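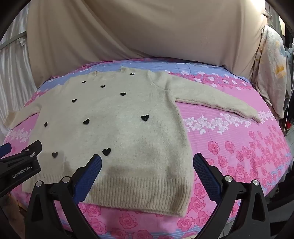 Fuzzy crew neck with black hearts, laid out face-up on the bed.

Pivlow Knits
README and data card, version 3
Last updated Jan 8, 2026

What's in it

Pivlow Knits is a collection of pictures and written notes on ordinary sweaters, cardigans and knitted vests, laid out flat at home before they get folded, washed or mended. There are 2,039 pictures covering 234 garments, and every garment has its own notes sheet. We love knitwear, and we wanted a collection where a pullover looks like a pullover that lives in somebody's house, with creases down the front and a collar that won't sit straight!

The garments came out of closets in Orkivdale and Catacutan. Most are machine knits bought in regular stores, plus a good number of hand knits (Hilkka Ikonen's family turned out to own a startling amount of colorwork). Adult sizes make up the bulk of it. Kids' sizes are in there too, under their own tag.

How things are laid out

Garment on a bed, front side up unless the sheet says "back." Sleeves go wherever they land. Early on we tried for a tidy T shape and gave it up within a week, because people getting ready to fold a sweater don't do that. Bedding stays as it is. Florals, stripes, plain sheets, all welcome.

Folder layout

pictures/ has one folder per garment, named by garment number
sheets/ has the notes, one plain text file per garment
words/ has the word list we use for collars, cuffs, hems, trims and marks
changes.txt says what moved between versions

What the sheets say

collar: crew, V, roll, shawl, boat, other
hem: ribbed, rolled, split, plain
surface: smooth, fuzzy, cabled, lace, mixed
color: free text, in the writer's own words
trim: anything added to the knit, such as buttons, patches, appliqués or beads
marks: anything on the fabric that isn't part of the design
sleeves: where they lie, in a few words
folding note: optional, and often the most fun to read

A filled-in sheet looks like this:

collar: crew
hem: ribbed, wide
surface: fuzzy
color: cream
trim: small black hearts across the front, shiny
marks: grayish patch above the hem, damp-looking
sleeves: both out to the sides
folding note: keep the hearts on the inside of the fold so they don't catch on the next sweater in the stack

About the marks field
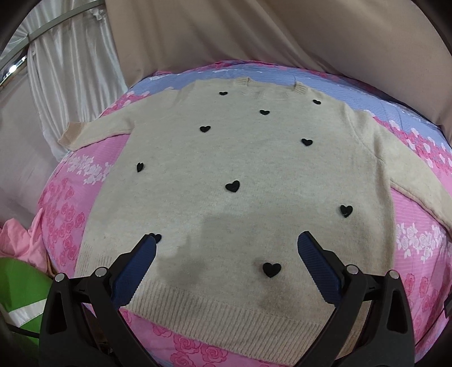
Marks are the part of the sheet we get the most mail about, and they're our favorite part too. A total of 1,334 pictures show a garment with at least one mark written up. We ask writers to say where it is, how the edge looks and what shade it is, and to stop there. On the heart sweater that means a large dark blotch low on the front, running down toward the hem, with cloudy, irregular edges. "Damp-looking" is as far as the sheet goes. Please don't change that to "wet" or "coffee" in your own copy and send it back to us as a correction. If you were standing over the laundry basket you'd touch it and know, but the sheet is written from the picture.

Trim gets mixed up with marks more than anything else. Dark appliqués on a pale knit are the usual trouble, especially when they sit close to a stain. Sadao Tanabe went back through all the trimmed garments for this version and split the two fields properly, which was a heroic amount of squinting. Thank you, Sadao!

Color words

We kept them loose on purpose. The same sweater can be cream to one writer and oatmeal to the next, and light does a lot of that too. If you need fixed names, words/colors.txt groups the free text into broad families (creams and tans together, all the grays together, and so on).

Good uses

Sorting laundry by surface and trim. Working out folding orders for bulky knits. Practice material for mending classes. Paridgate, the repair circle that lent us its word list for stitches, has been using the marks pages in its beginner sessions, and we're delighted.

Not so good for

Fiber content. We recorded care labels for too few garments, and you can't tell wool from acrylic by looking at a fuzzy surface. Sizing is weak too: a sleeve spread on a bed isn't a measurement.

Known problems

A few hem entries say "ribbed" for hems that are rolled over ribbing.
Cardigans are underrepresented. We know, and we want more!
Some sheets from Catacutan use "jumper" in the folding notes.
Sleeves that run past the picture are marked "partial," but older sheets may leave the word out.

Coming up

The next batch is planned for February and will be mostly cardigans and chunky cables. Got a sweater with strange trim, pom-poms, bells, anything? Write to Hilkka, and include your own folding note with it.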